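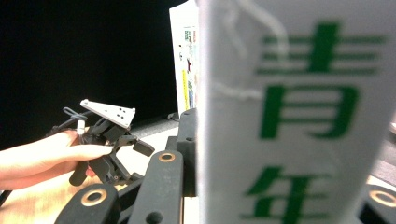

Tuesday, display bench, Lerkunthorpe workshop. Most of the morning went on the boards for the October stand. The lettering on the big white one is done, in the bold green Kerubo asked for, and 青年 reads clearly from the far end of the room. I still want the white string tidied before it travels, as it hangs in a loose loop over the top character and will cast a shadow under the stand lights. The narrower card with the small coloured graphics can stay as it is, yellow strip and all.

Board stock is the Lavell white, same as last time. Weighed one offcut at 212 g, then a second at 130 g, both written on the back in pencil. Green is Chevalier, tin 4. It goes on thicker than I like – thin it a touch next time and leave it overnight.

Tried the Gedach feet after lunch. They grip well enough but mark the board if you slide them, so lift and place. Cut felt pads for one pair, second pair still to do.

Spent over 381 on materials so far, receipts in the blue folder. Kerubo Makokha has the stand plan and wants final widths by the end of the week. I measured twice and got different answers, so will do it again with the steel rule.

To do:
re-tie string
felt for second pair of feet
order more black cloth
ask Kerubo if the card goes left or right of the main board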